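Testers wanted for the Paststead two-arm kit

Do you like getting your hands on new machines before everyone else does? Tisau is looking for 6 people to spend April with us trying out the Paststead, our tabletop robot kit with two arms, a gripper on each, and a teaching program that runs on an ordinary laptop.

You don't need to know how to code! We have plenty of people who do. We'd love to hear from folks who fold, sort and pack for a living, or who just do a mountain of laundry at home.

What you'll be doing

You'll guide the arms through everyday jobs, mostly with clothes, and then tell us where the kit felt easy and where it made you want to scream. T-shirts are the big one this round (sleeves are harder than you'd think). Each tester gets 67 short tasks, spread over 2 weeks, at our Brenitz workshop. Your notes go straight to the people who build the grippers and write the manual.

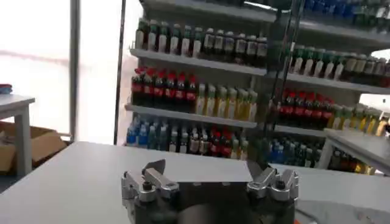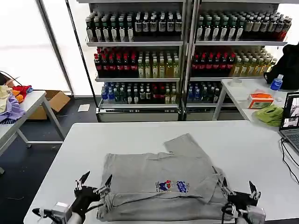 A gripper over the white worktable, and a T-shirt partway through folding.

How to apply

Write us a few lines about yourself and the fiddliest thing you do with your hands. Put 3304 in the subject line so it lands with the right team. Testers are paid by the hour, and lunch is on us.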